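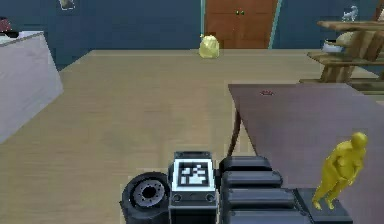 Yellow figurine beside a robot arm. Computer rendering.

The Cream That Smells of Nothing

February 10, 1999

My grandmother kept her face cream in the kitchen, between the salt and the tea, and she put it on before she lit the stove. I was thinking of her in the train to Cumidau, where I was going to meet a woman who has spent most of her working life removing the smell from things.

Danica Ionescu is the owner of Plutalo, a maker of creams for dry and easily irritated skin. It has two rooms behind a pharmacy and a sign that you can miss very easily, as I did. The company sells four products: a day cream, a night cream, a hand cream and a balm for the lips. None of them has perfume in it. On the shelves of the department stores, where everything smells of peach and vanilla this winter, such a cream looks almost rude.

"People open the jar, they put the nose in, and they are disappointed," Ionescu told me. "Then they ask if it is old."

She began in a perfume house, and she still speaks of that time with respect. Her task there was to choose fragrances for soaps and lotions. She liked it. But her own hands became red every April, when the new samples came in, and one year they did not heal until the summer. A doctor gave her a plain ointment from the hospital pharmacy. It worked well, it was heavy like butter, and she could not touch a paper without leaving a mark on it. The first Plutalo hand cream was her attempt to make the same thing so that a person could also work in an office.

To make a cream without perfume is harder than I had believed. Oils and waxes have their own smell, and some of them are not pleasant. Wool fat smells of sheep. Many makers who write "unscented" on the label have added a little fragrance to cover this, and a customer with sensitive skin can react to it the same as to any other. "Fragrance-free" should mean that no fragrance was added at all, but one must read the list of ingredients to be sure. Ionescu asked me to write this down carefully, so I have done it.

Her colleague Valentin Onu buys the oils. He refuses more than he accepts, and the suppliers do not love him for it. On the morning of my visit he had a sample of almond oil from a new firm in Plorthorpe, and he let me smell it on a strip of paper. I found it clean. He found it tired, and it went back in its box.

They fill the jars by hand, 1000 in a good week. The night cream is the slowest, because it must be stirred until it is cool, and if the person stirring stops too early it becomes grainy. Onu showed me a grainy one. On the skin it felt fine to me, but they do not sell it. The staff takes those home, and so does the pharmacist.

Not everybody is convinced. Kirstin MacLeish has a beauty salon on the same street and she does not keep Plutalo in her treatment rooms. Her clients come for one hour of rest, she explained, and the smell of the cream is a big part of the rest. She uses a rose line from Nakpan for the facial massage, and when I lay down on her table I understood her very well. I had slept badly in the train. I can still remember the rose. I cannot remember any smell from Plutalo, of course.

Her clients with eczema she sends down the street to Ionescu. Twice a year the two women have lunch and argue about it.

I also spoke by telephone with Oratile Van der Merwe, who taught cosmetic chemistry for many years and is now retired. She thinks that the habit of perfuming everything is older than we suppose. She owns a handwritten household book from 1753, and in it nearly every paste for the hands has orange flower or rose water. "They had to cover the pig fat," she said. "We don't use pig fat anymore, but we kept the flowers." For normal skin she sees no harm in a perfumed cream. For a baby, or for skin that is already broken, she would take the plain one.

A few larger stores have written to Plutalo. One of them wanted a version with lavender, "only light." Ionescu answered politely and sent the usual price list. The day cream costs 70 in her own shop, and I asked if this was not too much for a jar with no box and no ribbon. She said the oil is expensive, and that I should see what Valentin sends back.

Before I left she gave me a hand cream for the journey. The lady opposite me in the train, Mirjana Ivanov, a nurse going home from the night shift, saw it and asked to try. Her knuckles were cracked from washing. She rubbed it in, put her fingers to her nose and waited a little.

"Is it old?" she asked.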